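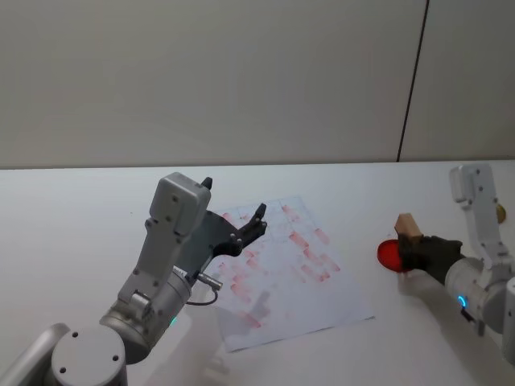 Which paper should I use with Velluvum drawing ink?
Any sized paper of 60 gsm or more will take it. Unsized paper lets the ink spread along the fibres and blurs fine lines. Lay the paper flat on a table, as with the sheet on the white tabletop, and keep it flat until the ink has set.

How long does it take to dry?
Touch dry in 8 minutes at 20 °C. Heavy washes take longer — allow 2 hours before stacking.

Can it be mixed with Gravutov ink?
No. Gravutov is shellac-based and the mixture will clot.

How do I clean a pen?
Rinse the nib in cold water straight after use. Dried ink needs Clametti pen cleaner. Do not soak wooden holders.

Does it keep?
Unopened bottles keep for 2 years. Store above freezing — frozen ink separates and cannot be recovered by shaking.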